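Wistus On Foot
7 March 2021

OK I finished!! Every street in Wistus, walked end to end, both directions where there's a sidewalk on each side. Long thread because I have a lot of feelings about dead ends.

Wistus On Foot
It's 200 miles if you only count each street the first time. I walked a lot more than that, obviously, since you can't teleport out of a cul-de-sac (I tried to plan my way around this and there's a whole branch of math that says tough luck).

Wistus On Foot
It took 16 months. I started in November in the wrong boots with a paper map from the gas station and a pink highlighter. The highlighter died early on and I switched to orange, so the whole north end looks like it belongs to a different country.

Wistus On Foot
First thing I want to tell you: the alleys are the best part. If your town has alleys, go walk the alleys. The fronts of houses are what people decided to show you, and the backs are tomato cages and half-built canoes and the nicest hand-painted garage numbers you ever saw. I said hello to so many dogs.

Wistus On Foot
Does an alley count as a street? This kept me up at night. I decided an alley counts if it has a name on the map, and then I found the ones with no name on the map but a name on a pole, so then those counted too. Cricket Alley!! How was I going to leave out Cricket Alley!

Wistus On Foot
The old part of town (everything below the rail cut) runs on a tilted grid that follows the creek, and the newer grid runs true north, and where they run into each other you get these skinny triangle lots. Somebody planted pear trees on one. There's a triangle with a barber shop on it that comes to such a sharp point that the corner window is hardly wider than my hand. 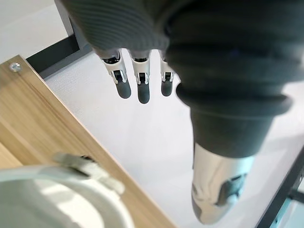

Wistus On Foot
Anyway, the triangles! Once you see the first one you see them all along the seam. The bus shelter on Cooper sits on one. So does that patch of gravel behind the tire place that everyone parks on and that I always figured belonged to the tire place. I'd love to know who owns it. If you have a title search habit, please get in touch.

Wistus On Foot
Jerkside. I have to talk about Jerkside. People who grew up there are tired of the jokes, so I'll just say it's the prettiest walking in town and I will argue with anyone about it. Big old street trees, brick gutters, porches close enough to the sidewalk that you end up in a conversation on every block.

Wistus On Foot
A man on a porch in Jerkside told me the name comes from the jerk in the trolley line, a hard bend where the cars used to throw everyone sideways. A woman across the street yelled over that this was wrong and it was a surveyor's spelling mistake. They had clearly done this before and I stood there for a good long while enjoying it.

Wistus On Foot
I went looking in the library's map drawer and the trolley did bend there. The surveyor thing I couldn't find either way. Team trolley for now, but softly.

Wistus On Foot
Hardest stretch: Tronden Hill. 60 houses, no sidewalk, a drainage ditch on the outside of every curve, and people come down it like they're late for their own wedding. I did it early in the morning in a reflective vest and I still don't recommend it. The view from the top goes all the way to the grain elevators though. I ate a whole sleeve of crackers up there and felt like a king.

Wistus On Foot
Somebody asked in the replies what I kept notes in. A little spiral pad, the kind that fits in a shirt pocket. Street name, weather, one thing I liked. The rule was that I had to find one thing I liked on every street, including the one that is all loading docks. (Loading dock street: a sparrow taking a dust bath in the middle of the truck lane, very pleased with itself.)

Wistus On Foot
More from the pad, because I've been rereading it all evening:
Birch Court, light rain, someone practicing trombone, getting better as I went by.
Mill Street, windy, a ghost sign for flour you can only read after the leaves come down.
Second Street, cold, the bank clock is wrong on both sides and wrong differently.

Wistus On Foot
Larkin, hot, chalk hopscotch that went on for the ENTIRE block and ended with the word "rest."
East Larkin, hot, I rested.

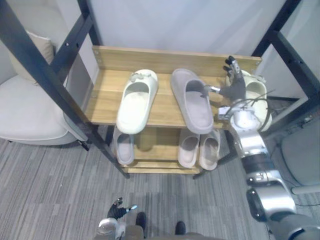

Wistus On Foot

Footwear, since that's the most common question in my messages. I wore out 2 pairs of plain walking shoes and got one pair resoled, and the resoled pair was better than it had been new. The boots from that first November went to the back of the closet after a week. Whatever you have that doesn't rub is fine to start in. Then house slippers the second you get home, that's my whole recovery program.

Wistus On Foot
Socks matter more than the shoes. I will not be taking questions on this. (I will be taking questions on this, I love talking about socks.)

Wistus On Foot
What about the days when you don't feel like it: I stole a trick from a running friend and told myself I only had to do one block. Most times I did the block and kept going. Some times I did the block and went home, and the block still got its orange line.

Wistus On Foot
Things I got wrong. I spent a whole afternoon on the Mondal subdivision and found out that evening it's outside the town line. The line goes right down the middle of the entrance road, behind the sign and the little fountain. So I've walked all of Mondal for nothing, except that there was a heron at the retention pond, so it was for a heron.

Wistus On Foot
I also missed Packer Lane. Completely. It's one house long and the sign is inside a hedge. I'd colored in everything around it and was ready to celebrate, and then I was looking for something else on the county map and there it was. I went over in the dark with a flashlight. Packer Lane, clear night, the hedge smells great.

Wistus On Foot
How to do this where you live, if you want to:
Print the map big. The phone is good for finding your way home but you want something on the wall you can color in.
Work in loops from places you already go, like the grocery store or the dentist.
Do the far edges in good weather.
Save a street you love for the last one.

Wistus On Foot
I forgot to do that last bit, which is how Packer Lane ended up as my grand finale. I'm kind of glad. I'd never have picked it.

Wistus On Foot
Someone's asking about safety and it's a fair question. I'm a middle-aged person in a bright hat and I know that buys me a lot of friendly waves other people might not get. I stuck to daylight mostly, told my sister which part of the map I was on, and turned around any time I felt like turning around. A street will still be there next week.

Wistus On Foot
The thing that's changed most is how I hear the local news. They'll say there's a water main out on Hollis and I know Hollis! I know the blue house and the basketball hoop with no net and the good shade on the south side. I used to hear a street name and get nothing at all in my head.

Wistus On Foot
Also I give directions now like a complete maniac. My sister asked the quickest way to the hardware store and I told her about the cut-through by the church, the one with the wooden steps, and the plum tree to look for, and she said she was driving.

Wistus On Foot
Next up: the creek path, all of it, including the part that's allegedly a path. After that I might start over from the south end and do the whole thing in the opposite order, to see everybody's yards in a different season. Is that too much? It might be too much. I've already bought the highlighter. Green.

Wistus On Foot
If you live in Wistus and there's something on your street I should have noticed, please tell me! Best replies so far: a mailbox shaped like a bass, a stamp from 1911 in a curb on Orchard, and a person who says their storm drain sings when the wind's from the west. I'm going to go listen to that storm drain tomorrow.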